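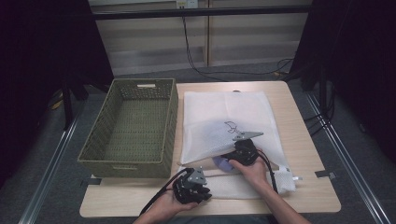 White mesh laundry bag with zipper, on a wooden tabletop.

Hadgate Mesh Wash Bags

By Oratile Chauke
Jul 24, 2018
2 min read

The Hadgate wash bag is a zippered net bag for machine washing knitwear, hosiery and items with hooks or straps. It is sold in two sizes, both in white.

Material: 100% polyester net, fine gauge
Closure: nylon coil zipper with elastic pull cover
Seams: bound, double stitched
Maximum wash temperature: 50 °C
Tumble dry: low heat only, bag empty
Packing: two bags per sleeve

Fill the bag to half its volume at most. An overfilled bag holds detergent in the folds and rinses poorly. Close the zipper fully and tuck the pull under the elastic before loading. Wash dark and light items in separate bags, as the net does not stop dye transfer.

The coarse net version, Lovside, takes the same zipper and is meant for towels and sportswear. It is not suited to bra hooks, which can catch in the larger openings.

Orders placed through Rojanasak or Kallell ship in the same sleeve with the same item code. The small size is on back order until September. Replacement zipper pulls are not stocked.

Contact | © 2018 Hadgate | Back to top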